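Manutenção de Células Robotizadas - Apontamentos da aula 6
Célula Bridine: caixa de recolha e cablagem do punho
Docente: Hugo Collet. Revisão de maio de 2022.

6.1 Antes de entrar na célula
Robô em modo manual, velocidade reduzida, programa parado. Quem leva a consola é quem mexe no braço, e mais ninguém. A chave do seletor fica com essa pessoa até ao fim do trabalho. Registar o estado inicial na folha da célula.

6.2 Fixação da caixa
A caixa está presa à bancada com grampos. Se um deles ceder, a caixa desloca-se e as posições ensinadas deixam de servir.
- Empurrar a caixa com a mão nos dois sentidos. Não pode haver folga.
- Reapertar à mão, sem alavanca.
- Se a caixa saiu do sítio, repor pelas marcas e repetir o ponto de referência 40 a velocidade reduzida.

6.3 Cablagem do punho
É a avaria mais frequente nesta célula. Na revisão de fevereiro, a Oi-ling Shih encontrou um condutor partido dentro de uma manga que por fora parecia boa - o defeito só aparecia com o punho rodado.
- Levar o braço à posição baixa, dentro da caixa, e parar.
- Ver se o laço de cabos em volta da articulação tem folga, sem ficar pendurado à frente da garra.
- Verificar as abraçadeiras. Substituir as que deslizam.
- Rodar o último eixo devagar, nos dois sentidos, a olhar para os cabos e não para a consola.
- Confirmar que nenhum fio fica entre a garra e a peça.

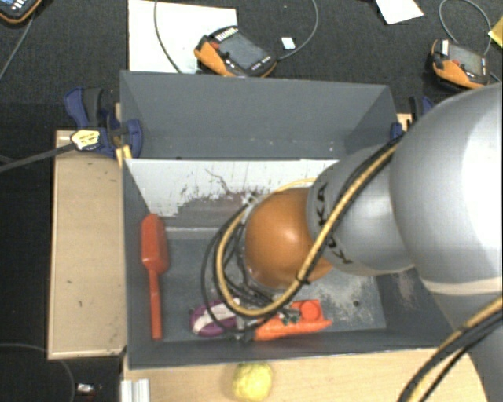
6.4 Desgaste do fundo e da divisória
Riscos na divisória e zonas gastas no fundo são normais com o uso. Anotar os que forem novos e comparar com a folha anterior. Um risco fundo e recente indica quase sempre uma altura de aproximação mal definida.

Trabalho para a próxima aula: preencher a folha da célula e entregá-la ao Folke Strand.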